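3.2 Collecting demonstrations with hand-held grippers

We began the Pulum study with a fairly simple wish, which was to find out how much a policy can learn about transparent containers when every demonstration comes from a person's own hands and no arm is driven at all. Earlier work in our group at Mendandale relied on teleoperation, and although it served us well, our demonstrators found it tiring and their motions grew stiff over a long session. Yesenia Medrano suggested in January that we set the arms aside for the whole of the collection phase, and the protocol in this section grew out of that conversation and a good many friendly arguments that followed it. 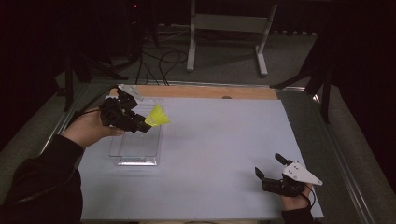
Figure 3. Placement task, demonstrated with a pair of hand-held grippers.

Our choice of objects was guided by what had given the Cisneros baseline the most trouble, namely things that are light, oddly shaped, or hard to see. A clear container is a fine example of the last kind, as depth readings pass through its walls and the rim may be little more than a faint line against the surface underneath. We paired it with items that deform a little under the fingers and have no obvious best grasp. The shuttlecock turned out to be a favorite among demonstrators, partly for its cheerful yellow and partly because it can be held in more than one sensible way; in Figure 3 it is gripped with the skirt pointing off to the side, over the container, while the other gripper stays open. We asked people to use whichever hand felt natural and to let the idle one rest where they liked, and we labeled the two hands separately so that the policy would not be punished for small, harmless movements of the hand that was waiting.

Each demonstrator practiced for 9 minutes before recording, and we kept 1050 demonstrations in the final set after Rigoberto Espinoza and a second reader had gone through them all. A further 47 were dropped, mostly for tracking loss near the start of the motion. We were generous about style and strict about completeness: a slow or roundabout placement was kept, but one that ended before the fingers had fully released the object was not.

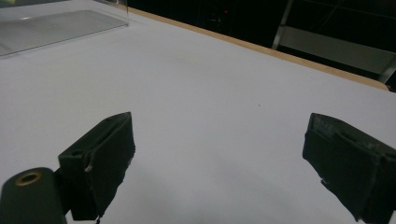
The wrist views were then cropped and resized before training, and we held out 200 demonstrations for validation, chosen so that no demonstrator appeared on both sides of the split. We had first tried a random split, and the validation loss looked so encouraging that we grew suspicious of it. Grouping by demonstrator gave us a more sober number and, we believe, a fairer one. The encoder was initialized from the Ninex weights and fine-tuned together with the action head; freezing it made training quicker but hurt placement into clear containers more than any other change we tried, a point we come back to in Section 4.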